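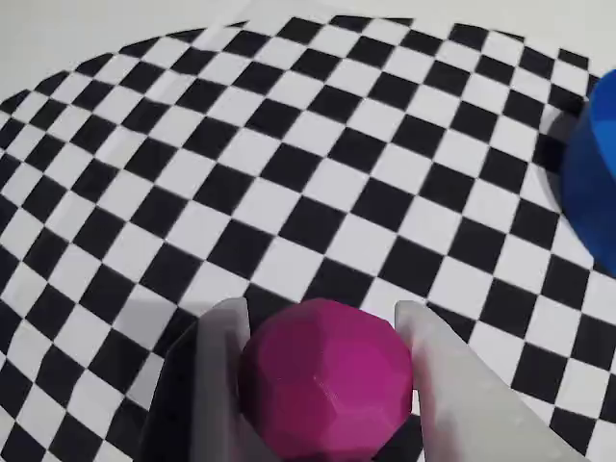

Marisa Ruggiero wrote in to say that she stands her opera LPs on edge, never cleans them with anything but a dry brush, and that every tip I gave in May for washing them was a waste of a Sunday. She may be right about the Sunday.

I have 402 records, mostly vocal music, and I have tried most of what people swear by. My notes, for what they are worth:

Wood glue. You spread it over the grooves, let it set and peel it off with the dirt. It can work. It also took me an evening per side, and on a second-hand Verdi set it left bits behind that I was picking out a week later. I would not do it to anything I liked.

Washing-up liquid. One drop in a bowl of distilled water is plenty. Keep the label dry, wipe with the grooves and rinse twice. Most of the crackle on my older choral discs stayed where it was. Crackle is often wear, and no bath will mend that.

Freezing. Supposed to cure warps. I tried it on a bent song recital and got a cold, bent song recital.

Inner sleeves. The one thing I would pay for. Paper sheds dust, so swap it for lined sleeves. A pack of 100 did the boxed sets and left a few over.

Anti-static guns. Eleni Hoxha lent me hers. It helped on dry winter nights – for one side, sometimes two.

As for storage, Marisa and I agree. Upright, snug but not jammed, and well away from the radiator. I still wash the charity shop finds before they go anywhere near the stylus, and I still use the bowl.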